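26 February 2023

Quick one tonight, soup is on and I have to be out the door by seven.

Finally did the utensils. They've been in a box since the move from Givport in December, which is 4 months of wanting to and not doing it if you count the packing. Chopsticks in with the phone chargers, spoons in with I don't know what. So today, whole lot out on the red table, the round one with the speckles. Good table for this, light wood shows up great on it. Dark spoons less so but fine.

Bought the new holder at Clusska on the way back from the dentist. 165 for it, and they wanted 200 for the one with a lid. Who needs a lid on a spoon holder. Hasn't even got its label off yet, I'll soak it tommorow. Holes all through the side so things should dry out, which was the whole problem with the old jar (slime at the bottom, never again).
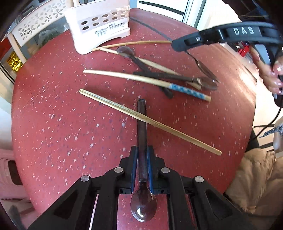

Spoons and chopsticks, before I got serious about it.

Rules I made up as I went: anything split, out. Anything with a smell, out. Chopsticks in pairs if possible, singles stay if they're good for stirring. The one with the blue and white grip I'm keeping no matter what, got it at the market in Chuensuk the summer it rained every single day and I ate noodles under that tarp. Would like to find its partner. Checked the box twice, checked the drawer, checked the bag the drawer stuff came in. No.

Spoons are the brown plastic ones and they're tougher than they look. Used to think I'd replace them with metal but then the nice bowls get scratched, so no. Kept them all.

Went back and forth on handles up or down. Mom always did handles up. Pleltlow apartment we did handles down becuase the cupboard was so low, and then you grab the part that goes in your mouth every time. Handles up. Settled.

Kept stopping to look at things, that's why it took all afternoon. Also phone rang. Also the dryer. It feels like there are 1,000 chopsticks in this house and never two that match.

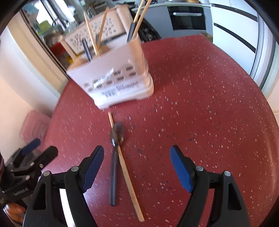
Page last changed: same night, 11:40 pm

Back now. Soup stuck to the pot a bit, my own fault.

Holder is going to live on the table for now, counter is still full of boxes. Tried it by the stove but the steam gets it there and it'd be greasy in a week. Maybe the window sill once the plant moves. Label came up crooked when I picked at it with a nail so leaving it, hot water and oil in the morning.

Still to do - ladles, the big knife, the drawer with the rubber bands. And the rice paddle, no idea where that went. Could be in the car.

Feet cold. Bed.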